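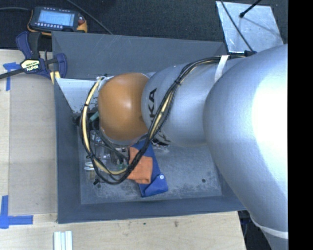 Handing a Tote-Picking Station from Manual Work to a Robot Arm

Scope

This page covers the changeover of one tote-picking station from hand picking to a robot arm with a gripper. It is written for shift leads and process technicians. It assumes the arm is already mounted, guarded and signed off by whoever handles machine safety at your site. Steps refer to the Zindden cell controller, but the order of work is the same with other controllers.

Before you start

Collect the pick log for the station. At the Trimthorpe site the log listed 149 item types, and 11 of them made up most of the stops in the first month. Nearly all of the 11 were soft goods: pouches, folded cloths, thin bags. Rigid boxes gave little trouble.

Step 1. Sort the items by how they fail

Make one list for items the gripper can take from any position and one for items that have to lie flat. Put everything else on a third list and leave it with the manual station. Do not move an item off the third list without a trial run of its own.

Step 2. Fix the bin position

The bin must return to the same place after every change. Clamp it to the table, then mark the corners of any second drop location with tape in a color that stands out against the table. Replace the tape when a corner lifts. If the bin shifts, stop and re-teach the pick area. Do not correct the shift with an offset in the controller.

Step 3. Check the cable run

Jog the arm to its lowest pick pose in each corner of the bin. At each pose, look for:

- cable touching the bin rim
- cable lying on top of items
- ties that have slid along the bundle
- connectors under side load

Shorten or re-route any loop that reaches the items. Leave enough slack for full wrist rotation. Repeat the check after any gripper change.

Step 4. Run mixed loads

Load the bin with overlapping items, soft on soft. Run 2 trays at reduced speed with an operator at the pendant. Record each missed pick, each double pick and each stop. Enter the reason in plain words. Codes can be added later, and the Hollico log sheet has a column for them.

Step 5. Reassign the work

This step is often left until the arm is running, which is too late. The operator who used to pick at the station will now do the following:

- load and clear bins
- clear stops and restart the cell
- pick the items on the third list
- keep the stop log

Clearing stops is irregular work. At Trimthorpe, one operator covered two cells, and the walking distance between them caused more lost time than the stops did. Place paired cells next to each other. Pickers' hourly targets should be withdrawn on the day of changeover, as the old count no longer measures what the person does.

Allow paid time for pendant training before the changeover. The Lại training module covers jogging, recovery and restart. Fault diagnosis is a separate module and should go to at least one person per shift.

Step 6. Review

Go through the stop log at the end of each shift for the first month. Move items between lists where the log supports it. Ask the operators which stops they have begun to clear without logging, and add those to the count.

Known problems

Snap buttons and flaps on pouches can catch on gripper fittings. Teach the grasp on the closed side of the pouch.

Folded cloth opens when lifted by one layer. Grasp across the fold, or keep the item on the third list.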